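手持夹爪数据的时间对齐:一个延迟标定方法和它的结果

上个月把采集端的时间戳重新理了一遍,起因是策略在回放时总比示教慢半拍,抓扁平物体尤其明显。最初怀疑是动作分块太长,把块长从 16 步减到 8 步,现象没有变化。后来把图像流和夹爪开度曲线叠在一起看,才发现两路信号本身就没对齐,偏移还随曝光时间漂移。

原来的做法是两路数据各打主机时间,取最近邻配对。图像以 60 Hz 到达,主机收到时已经过了曝光、读出和传输三段延迟,开度编码器几乎没有延迟。最近邻配对等于默认两者延迟相同,误差全部进了训练集。

现在的方法分两步。第一步,每次采集开始前空载开合夹爪 9 次,从图像里跟踪两指间距,与编码器读数做互相关,峰值位置即为固定偏移。第二步,采集过程中用滑动窗口重估,窗口内两指运动量低于阈值时不更新,沿用上一个估计。第二步的思路来自 Jarmila Mikuš 的一份内部笔记,她原先用在力传感器上,我只改了更新条件。

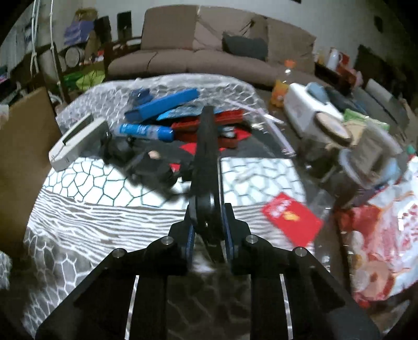

Lasidberg,9 月

测试放在客厅的玻璃桌上做。桌面垫着带不规则网状深色线条的白垫,物品摆得很密,有蓝色圆罐、红色带棱的盒子、平放的卡片,还有一大张透明气泡膜。玻璃反光和气泡膜的高光会干扰指尖跟踪,中间那根连杆运动时也有模糊,所以跟踪只取手指内侧的深蓝色衬垫,不用黑色的外轮廓。黑色板件在暗背景上梯度太弱,试过,丢失率高。

对照设置:同一批示教数据,分别用最近邻配对和新方法对齐,各训练一个策略,网络结构、随机种子和训练步数一致。任务共 6 类,按目标物的厚度和表面分。评估由 Csaba Bodnár 执行,他不知道每次运行的是哪一个权重。

结果比较集中。固定偏移修正后,闭合时机的误差最多下降到原来的一半,主要收益在卡片和小包装袋这类薄物体上。圆罐几乎没有差别,闭合早一点晚一点都能夹住。滑动重估在短片段里看不出作用,在长片段里能压住漂移,但有 2 次在低光下给出了错误的跳变,原因是衬垫颜色与阴影混在一起。目前加了一个变化率上限,跳变消失,代价是真实漂移较快时会滞后。

几个没有解决的问题:

自动曝光打开时,偏移在单个片段内就会变化,滑动窗口跟不上。暂时锁定曝光,靠窗一侧会过曝。

互相关峰值在慢速开合时很宽,亚帧插值的结果不稳定。空载开合需要有足够的速度,采集员容易做得太慢,脚本里加了速度检查,不合格就重做。

位姿与图像之间的偏移还没有用同样的方式处理,现在仍是一个常数。

标定脚本放在 Lutadine 仓库的 calib 目录下,旧数据可以离线重跑,前提是片段开头保留了空载开合那一段。早期数据多数把它裁掉了,只能从抓取动作本身估计,精度差一些,我在元数据里单独做了标记,训练时可以选择排除。

下一步先处理位姿那一路,用到的旋转激励动作还在调。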